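Skakus Fademthorpe Pocketed Coil Mattress

Product Overview

The Fademthorpe is a medium-firm innerspring mattress intended for adults who sleep on the back or side. Each coil is enclosed in its own fabric pocket, which limits the transfer of movement from one sleeper to the other. The queen size is 9 inches thick.

Comfort layers consist of polyester fiber over two sheets of foam. The cover is knitted cotton blend and is quilted to the upper layer. It cannot be removed for washing - a separate mattress protector is recommended from the first night of use.
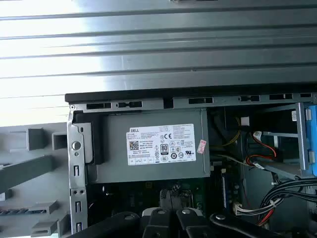

Desktop computer on its side, with the Dell label on the power supply.

Bed Base Requirements

The mattress may be used on a slatted base, a platform or a box spring. Slats should be no more than 3 inches apart. Queen and king bases must have a center support that reaches the floor. Use on an unsuitable base may affect coverage under the warranty.

Care and Rotation

The mattress has one sleeping surface and should not be turned over. Rotate it from head to foot once a month for the first 3 months, and twice a year after that. Light body impressions in the comfort layers are normal. Stains should be treated with a damp cloth and mild soap, and the surface allowed to dry fully before bedding is replaced.
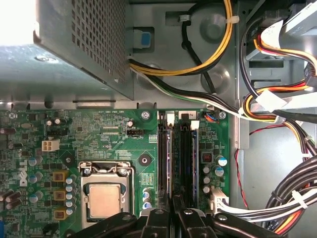

Delivery and Returns

Orders are shipped from the Skakus warehouse in Bremen. The mattress arrives compressed and should be unpacked promptly. Full height is normally reached within two days.

Returns are accepted under the terms supplied with the order. Matching pillows from the Abreu range are sold separately and may not be returned once opened.

Product inquiries: Aurora Arruda, Customer Service
Trade and hotel orders: Rui Leitão, Contract Sales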